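Block stacking, two arms, leader teleop
Mestley bench, March, started 9:20 a.m.

Back on the stacking task after the break, and I'm in a better mood about it than I was last month. Target for this batch is 200 good episodes for the Makori set, all teleoperated by hand with the leader arms, no scripted motions anywhere. Left arm and right arm both get used, one placing while the other waits its turn or lines up the next piece. The natural wood blocks always go down first as the base and the colored ones go on top.

Leaders were stiff this morning, so I ran both through their full range a couple of times before homing. Left wrist roll had drifted again (it always drifts when the room has been cold overnight!) and I rezeroed it. Please do this before you record, not after your first weird grasp.

First thing I worked on was the press. When the right arm sets a block on the base I've been bringing it down, holding for a beat, then opening slowly. If I open fast the block tends to ride up with one finger, and then I'm chasing it across the marble. With the hold it behaves much better, and I think the policy will have an easier time too, because there's a clear still moment before release.
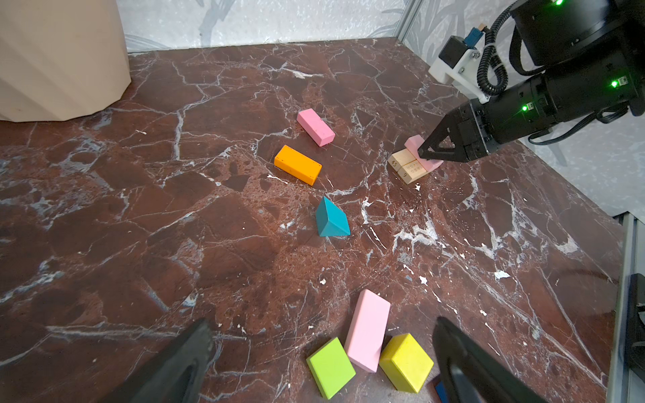

Came a note in the margin from the other shift: don't make the hold too long, the last policy we trained on long pauses learned to stop dead over the stack and never let go. Fair point, and I remember that one. I've settled on a short hold that I count in my head, one-and-open. If anybody wants to trim pauses in post, go ahead, but leave the release itself alone.

Next, the waiting arm. My habit from the single-arm tasks is to let the idle leader hang, and on this rig that's a bad habit, since the follower sags along with it and drifts into the other one's path. Today I kept my left hand on the leader the whole time, gripper open, parked over the middle of the table and near whatever piece was going to be next. It's tiring but the handoffs between arms look so much smoother on playback. You get the right arm lowering onto the stack and the left already in position to go.

One more thing on that: pick the next piece before the right arm lets go. When I dithered, the left arm dithered, and all that little hunting motion goes straight into the data.
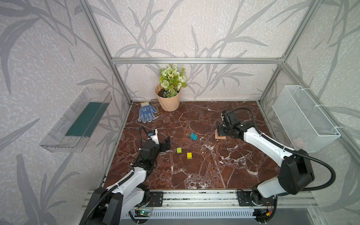
Over lunch Dultach asked whether we should just fix the order of colors and be done with it, same sequence each episode, so the demos agree with each other. I can see why they'd like that, their planner people want clean labels. My own feeling is that a fixed order teaches it the order and very little about stacking, so I'd keep mixing it up and write the sequence in the episode log. We left it there. For now: mixed order, base always natural wood, and the teal piece stays out of the stack until I've worked out a decent grasp for a shape with slopes on it. I tried it a few times and dropped it more often than I placed it.

Afternoon went on approach height. I'd been coming in low and sliding the held block over the top of the stack, and I clipped the upper layer twice in a row doing that. So now I carry the block over well clear, stop, look at the wrist view, square up, and come straight down. The wrist camera is really the only view I trust for the last bit, the side view flattens everything and you can't tell whether you're over the edge or short of it. With a long block in the fingers it does hide part of what's under you, so square up a little early, while you can still see the layer you're aiming for.

The stacks don't have to be neat, by the way. Staggered is fine so long as they stand on their own after release. I was fussing with corrections early on and those episodes ran forever — I'd rather have a slightly crooked stack and a clean motion.

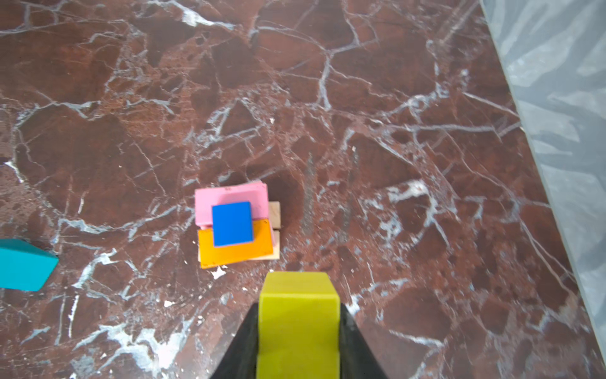 Numbers and leftovers

Kept 14 episodes from the morning, 20 from the afternoon. Threw out the two clips mentioned above and everything with the teal piece, though I saved those in a separate folder in case Bradby wants failures for the recovery work.

Still to do: swap the finger pads on the left gripper, they're getting shiny. Check the time offset between the two wrist streams, I thought the right one lagged a bit on playback but I was tired by then. Try the teal piece from the ends instead of across the slopes.

Leaders powered down at 5:40, both arms at rest pose, log is up to date.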